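Home | Projects | Reports | Partners | Contact

Progress report to the Caldeira Fund
Project: Trikurow, two-arm handling of soft items
Date: April 26, 2022
Prepared by: Mitali Miah, Jeltwood

Dear colleagues,

This report covers the work since November. The largest part of it is about the fault in the right hand, because it has changed our plan and you asked to be informed of every safety matter in writing.

Until the fault, the cloth handling work went according to the schedule. We had made 906 trials of the 3,000 which are promised in the agreement. The task is simple to explain: one hand holds the cloth, the other one finds a corner and pulls it flat.

In trial 906 the right hand did not open on command. The fingers stayed closed on the fabric while the arm continued its planned motion to the side. The force limit should have stopped the arm at once, but it stopped only when the operator pressed the emergency button. No person was inside the marked zone and no one was hurt. The cloth was torn and one finger joint had to be replaced.

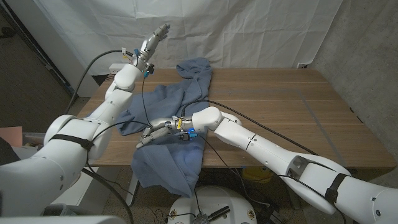
We found two causes. The first is a connector at the wrist, which lost contact when the forearm was turned far inward. The hand then kept its last command, and this was to hold. The second cause is our own mistake. After a software update in the arm controller, the force limit was set back to the factory value, and we did not check it before we started again. I take responsibility for this, as the checklist was mine.

We have done the following repairs. The connector was changed and its cable now has more free length at the wrist. The controller refuses to start if the force limit is not the approved one. If the signal to the hand is lost for 7 milliseconds, both arms stop -- the hand does not open by itself, because a heavier item could fall.

After this we restarted at reduced speed, with the emergency button in the hand of a second operator. In the first 5 days of testing the fault did not come back. We consider this a good sign, but not yet a proof.
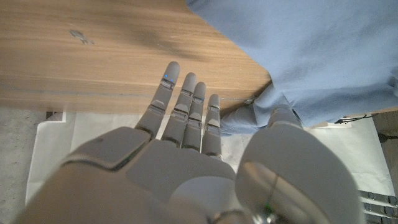
Proment, which supplied the hands, wrote back that the connector should be treated as a wearing part and changed at fixed intervals, and asked us to send the old one for inspection. We agreed to both.

The cost of the spare parts is covered by the existing budget. The delay is more serious. We ask for your permission to move the end of the trial phase to November, with no additional funding. Full speed will not be used again before you have received the results of the inspection.

With kind regards,
Mitali Miah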